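Tips from my workshop: getting good examples out of a robot hand

I've been recording demonstrations for a learning system at our little shop in Lodville since April, and I have picked up a bunch of habits I wish I'd had on day one. So, in no particular order!

Do your cable check before you power anything up. Run a finger along every cord from the base to the wall and give yourself more slack than looks sensible. I tape mine down with cloth tape (the painter's kind lets go after lunch).

Wipe the fingertips with a barely damp cloth between batches. Dusty tips slide, and then you end up squeezing harder to make up for it, and now your whole batch has a death grip in it. Ask me how I know.

Pull the shades. Afternoon sun in our place comes in low and hard and washes out whatever the wrist camera is looking at. I do most of my recording before ten in the morning now.

Keep the bad ones, but keep them in their own folder. We had 4,000 takes on the drive in the spring and when I finally sat down with a pot of coffee and sorted them, 2,339 were worth training on. The rest were fumbles, half-starts and me sneezing. The fumbles where I recovered turned out to be really handy, so those went back in with a tag. Tag as you go, please. My back still remembers that weekend.

Move your stuff! If the cup always sits in the same spot, the system learns the spot and couldn't care less about the cup. I shift mine a hand's width every few takes, turn the handle, swap in the ugly mug from Plollville.

Slow down at the moment of contact. I count two beats in my head before closing the fingers and one after. It feels silly, but my takes got a lot more alike in the part that matters.

Stop at 19 takes and go stretch. Past that I get sloppy and I rush the release.

Name files the night before, too. I use task, hand, batch number, and that's it.

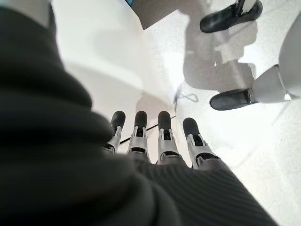 Okonkwo wrote in to say the two-beat count made things worse over there, with the system learning to hover over the cup and wait, and that trimming the pause out of each recording afterward fixed most of it. Shades down all day, though, agreed on that one.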